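# Dietary Fiber, Body Weight and Colorectal Cancer Risk: What Adults in Pristcombe Know

Final report, Community Health Project
10 May 2020

## Background

Colorectal cancer is one of the more common cancers in adults, and several of the things that raise the risk of it are connected with daily habits. Low fiber intake, heavy use of processed meat, alcohol, smoking, lack of exercise and excess body weight are all discussed in the public health literature. This project asked whether adults in Pristcombe were aware of these links, and whether awareness was related to what they reported eating.

The project did not measure cancer risk in any participant, and no medical records were used.

## Method

A paper questionnaire was handed out in March at two sites, the Kaltwood health center and the Flerkuswood public library. Of 244 forms given out, 124 were returned complete. Forms with more than one blank page were set aside and are not included in the results.

The questionnaire had two parts. The first listed possible risk factors and asked the participant to mark each as "raises risk," "lowers risk," "no effect" or "don't know." The second was a short food recall covering the previous day - fruit, vegetables, beans, whole grains, red meat and processed meat. Participation was open to anyone over 18, and no names were collected.

## Results

Smoking was the factor most often marked as raising risk, although many participants wrote in the margin that they were thinking of lung cancer. Excess body weight was marked correctly less often than smoking. Fiber drew the largest share of "don't know" answers at both sites.

Participants who marked fiber as lowering risk also tended to report fruit or beans on the recall. The difference was small, and one day of eating is a weak guide to a person's usual diet.

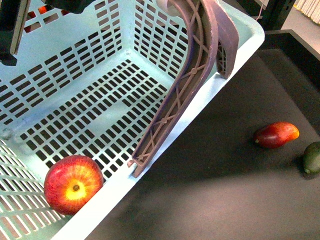

*Figure 1. A red apple in a plastic basket.*

Answers on processed meat differed by site. At Flerkuswood it was commonly marked as raising risk, while at Kaltwood "no effect" was the usual answer. The Kaltwood forms came mainly from older adults, and age may explain part of this.

## Limitations

The sample was made up of people who chose to take a form and return it. Such people may be more interested in health than their neighbors. Portion sizes were not recorded. The Paisan district had no collection site, and its residents are probably underrepresented.

## Recommendations

Printed material at both sites should name colorectal cancer directly when it discusses fiber and body weight. A later project should use a food recall of several days and add a site in Paisan.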